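Mobile App Development - Week 4 Handout
Signing and installing a debug build on a physical device
Updated 26 February 2019

Last week everyone got the Perkent sample project running in the emulator. This week you will put the same project on a real phone. Please read section 2 before the lab, as most of the marks lost in January were for signing mistakes that the build log had already reported.

1. Before you start

Turn on developer mode on your phone and plug it in with a data cable. Some cheap cables only carry power, and the phone will charge without ever showing up in the device list. When the phone asks whether to trust the computer, tick the box to remember it.

Open the project in Veloso and check the target menu in the toolbar. If your phone is listed by model name you can go on. If it shows only as a serial number, the driver has not loaded. Unplug it, close Veloso, plug it in again and reopen.

2. Signing

A debug build is signed with a key that Veloso makes the first time you build. The key is stored in your home folder, not in the project. This matters in the lab, where you may sit at a different machine each week. A phone will refuse an update signed with a different key, even when the code is identical. The log gives this as error 1108.

There are two ways around it. You can uninstall the old copy first, which also deletes the app's saved data. Or you can copy your key to your network drive and point the project at it under Settings, Signing. The second is better if you have started the storage exercise.

Do not put the key in your repository. Release keys are covered in week 6.

3. Deploying over wi-fi

Once a build has gone across by cable you can switch to wi-fi. The phone and the computer must be on the same network, and the guest network will not work for this as it keeps devices apart. The deploy service listens on port 2928. At home, check that your firewall allows it.

Wi-fi deploys are slower - expect to wait on the first one. Later builds only send the files that changed.

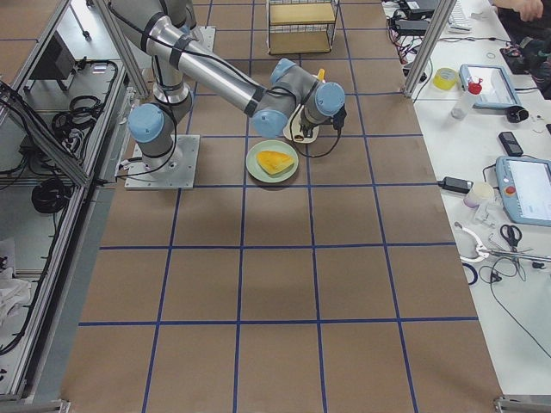
If a deploy stops partway, the phone can be left with a half-installed copy. The icon is there but tapping it does nothing. Uninstall it from the phone's settings menu and run Clean in Veloso before you try again.

4. Lab task

Change the application name and the colour of the title bar, then deploy to your phone by cable and again over wi-fi. Save both logs and upload them to Mateo with your lab sheet. If you don't have a suitable phone, borrow one from the front desk and sign out of any accounts before you return it.

Reading for next week: the Zurkach guide, chapter 4, up to the part on permissions.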